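Letura Declines to Sell You Another Organizer

PORTLAND, Maine (January) – Home goods retailer Letura today published the results of its winter household survey, and the company admits that the findings do little for its own catalog. Of the 3082 customers who answered, most already own the containers they need. A good many own several they have stopped using.

The survey asked people where they keep small everyday items: brushes, combs, scissors, chargers, nail files, keys. Customers were then asked whether a product bought for the purpose had lasted more than a season in that role. Drawer dividers did worst. Acrylic vanity towers, which Letura itself sold for 2 years, came in just ahead of them.

"We have all read the claims about organizers that change your mornings," said Takumi Tsuji, head of product at Letura. "I wrote some of those claims. I would like to see the evidence for them, and I have looked. A tower with 17 compartments needs somebody to remember what goes in each one."

What people kept using was plain and open at the top. Mugs, jars and pencil cups turned up again and again in the written answers, usually on a desk or a dresser and usually holding something they were never sold to hold.

Letura is cautious about its own numbers. The people who answered were existing customers, they reported their own habits, and no one from the company visited their homes. Around 2000 of them skipped the question on cost. The company does not claim that an open cup makes a room tidier, and it has no figures on time saved.

Wakana Yoshida, who edits the Letura customer guide, tested the most common suggestions at her own desk before agreeing to print any of them. Several were dropped. Hanging brushes from adhesive hooks was one, and the magnetic strip recommended by a surprising number of respondents was another.

"A long-handled brush in a short cup is going to lean," Yoshida said. "If you want everything standing straight, buy a taller cup or put up with it. I put up with it."

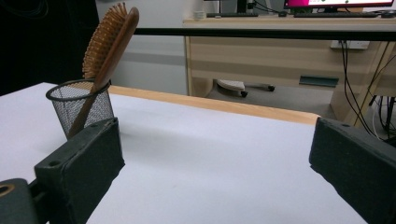 Photo: Letura / Customer Guide

A wooden paddle brush with its handle down in a black wire-mesh pencil cup is among the arrangements the guide now covers. The entry runs to four sentences. It suggests putting the handle in first, leaving the bristles clear of the rim, and checking that the cup you have is heavy enough for the brush you have. It does not recommend a brand of either.

The updated guide is free at Letura stores and can be requested by mail. The acrylic towers will not return to the spring catalog.

About Letura
Letura sells storage and household goods through its stores and by mail order.

Media contact: Letura Press Office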